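Speaker notes – Budgeting for a two-arm cell
Shanti Pal, Pirkley equipment planning group
Slot is 29 minutes with questions. Leave the last part for Anitha.

Slide 1. Title
Say who we are and what we do. Pirkley takes in used computer parts, sorts them, and sells what can be sold. Most people in the room will know the Clorkton site. Skip the company history.

Slide 2. What we asked for
The first request was one line long: two arms, two grippers, one controller. It was turned down in March, and it should have been. It had a price for the hardware and nothing for the room, the tables, the cables or the hours.
Pause here. Ask who has sent in a request like that.

Slide 3. What the second request had in it
Arms and grippers on one line. Furniture on its own line. Floor work on its own line. Operator hours on the longest line of all.
Total operator hours in the first plan: 406. Total after we talked to the people who would run it: 512. Explain that the gap is nearly all loading and clearing between runs. The arms don't set out their own work.

Slide 4. The work at hand
Power supplies are a good test item for us. They are heavy for their size, the casings are hard and flat, and the wires go wherever they like. If you are pricing grippers, price them against your worst item. We first tried plain boxes on the Pinto demo unit and learned very little.
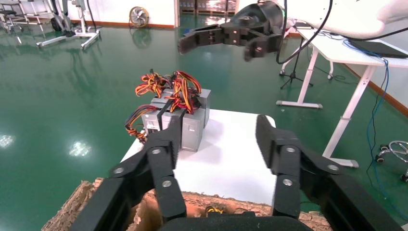

Slide 4: Power supply units on the white table, wires up, with both grippers in view.

Point to the wires over the tops of the units. A finger that closes well on a metal case can still catch a loop of wire on the way in. We put spare fingertips in the budget for that reason, and a line for trays to hold units apart. The trays cost less than one gripper repair.
Also point to the cardboard. Parts come to us in boxes, and somebody has to open them and get rid of them. That was not in the first plan either.

Slide 5. Buy, lease or wait
We got quotes from Dulum for both purchase and lease. Don't read the table out loud. The main points:
Lease looked better for the first year. Purchase looked better after that, if the cell runs most days.
Service was extra on both. Ask for the response time in writing.
Grippers were quoted apart from the arms – check this on any quote you get.
We chose a 13-month lease with an option to buy. The extra month covers setup.

Slide 6. Small things that add up
Desk and chair for the operator. Laptop. Longer network cable, and something to keep it off the walkway. Spare bolts. A fan if the room runs warm. Put these on one line called "room" and give the line an owner. Ours was Anitha Gounder.

Slide 7. Anitha
Hand over. She will cover operator training and how she tracks hours per batch. If we are running late she drops the second chart.

Slide 8. Questions
Likely ones: Why two arms? What happens to the lease if volume drops? Would we buy the same grippers again?
On the last one, say we haven't decided. The review is still open.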